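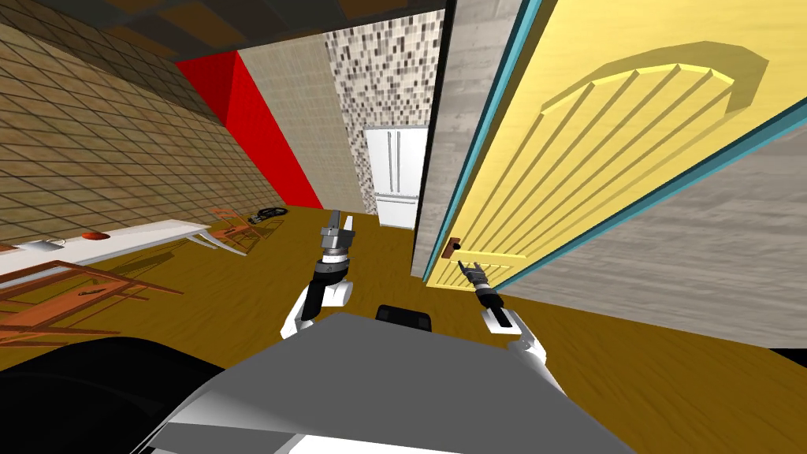
Thursday, late. Kitchen table, feet up on the other chair.

The January numbers came in before I had my coat off. We had 3,448 passengers through Lellambridge, against 3,814 the January before. Alina had already printed the sheet and left it on my keyboard with the two totals circled in green. She didn't write anything next to them. The drop is nearly all the morning flight. The evening one held up fine, and on the Friday evenings it was better than last year.

I went through it by day until nine thirty. Fog took out the early departure twice in the first week, and after that people seem to have stopped trusting it. I would too. If you have a connection at the other end and the first leg goes missing, you lose the whole day, and it's three hours by road if you want to do it yourself. The man at the hardware store told me his daughter drives now. She used to fly with us every other Monday.

Call with Lappalainen at ten. They had four people on and only two of them talked. They want to keep the evening flight as it is and move the morning one back to 8:40, which gets it out of the worst of the fog but ruins it for anybody with a nine o'clock meeting. Their argument is that the nine o'clock meeting people have gone anyway. I said I wanted to see bookings by fare type before I agreed to that. They said they would send them. They said that in November as well.

They also brought up the landing fee again. They would like the winter discount carried through to the end of summer. I told them I couldn't say yes on a call and I wasn't going to say no either. Leonie was listening in from her office and afterward she came down the hall and said I had handled it all right but I should have asked for something back. She is probably correct. What I should have asked for is a commitment on the aircraft size. If they swap in the smaller plane in the fall, the fee drops with the weight and we're worse off even with the same number of flights. I've written it on a card for next week.

The rest of the morning was Storkilska. Their ground handling contract is up in the spring and we have to put it out for bids this time. Last time it was just renewed. There's a new rule in the county's purchasing policy that says anything over a certain value has to go out, and this is well over. I don't mind. They've had the ramp to themselves for so long that I don't know what a fair price is, and I doubt they do. My worry is that we put it out and they're the only ones who bid, and they know it, and the number goes up.

Leonie thinks two others might come in. One does the bags at the bigger airport down the coast and has trucks sitting idle in winter. The other is a couple of former Storkilska supervisors who want to start on their own. I know both of them and they're good on the ramp, but they don't have a deicer, and a used one would eat their first year. I wondered out loud if the airport could own the deicer and rent it to whoever wins. Leonie said put it on paper. So that's my Friday gone.

Lunch was soup from the machine. It was called tomato.

In the afternoon I drafted the equipment section. I listed the belt loader, the two tugs, the ground power unit, the stairs and the deicer, with who owns each and how old it is. Half the ages were wrong in our own file. The stairs were down as bought before the terminal was built, so I walked over and read the plate. The plate was painted over. I scraped it with a key and got most of a serial number, and I'll call the maker tomorrow if they still exist.

While I was out there the fuel truck driver asked if it was true that Lappalainen was leaving. I said no, they were talking about changing a time. He said that was how it started at the last place he worked. I told him the evening numbers. He nodded, but I don't think it helped much. I should put out a short note to everyone on the field before this gets around. Keep it to three or four lines. Say what's being discussed and when we expect to know.

Cista was down from two until past three. It came back with tomorrow's gate plan blank, and Alina typed it in again from the copy she keeps taped inside the cabinet door. Two arrivals and two departures, so it wasn't a long job, but the check-in desk couldn't print anything while it was out, and one passenger had to be charged for a bag by hand. The receipt book had the old bag fee in it, and the new one is $80 for oversize. She charged the old one. I would have done the same with somebody standing there waiting. I signed off on the difference.

I asked the Cista help line for a cause, and they said they'd had "a regional issue." I asked which region. They're going to email.

Leonie stopped in at five about the budget meeting. She wants one page from me on what happens if the morning flight goes away altogether. It should have lost landing fees, parking, the coffee stand's rent, and the hours we could cut at the desk. I did a first pass before I left. Parking is the biggest piece, much bigger than the landing fees. People who fly out in the morning leave the car for days, and people on the evening flight mostly get dropped off. I had never laid those next to each other before. It changes how I look at the discount. If the landing fee keeps the early flight alive, we can give up a fair amount of it and still come out ahead, as long as the cars come back.

I need to check that with the parking data by hour of entry, which Alina can pull. She's off Friday afternoon, so ask first thing.

Drove home behind the salt truck the whole way. Dad called at seven about the gutter. I said Sunday if it's dry. Ate leftovers, washed the pan, and sat down to write this.

For tomorrow:

- parking entries by hour, Alina, before noon
- note to staff about the 8:40 idea
- call about the stairs
- deicer page for Leonie
- chase Lappalainen for the fare types
- new receipt book for the desk

Forecast has fog again from four in the morning. Phone is on loud.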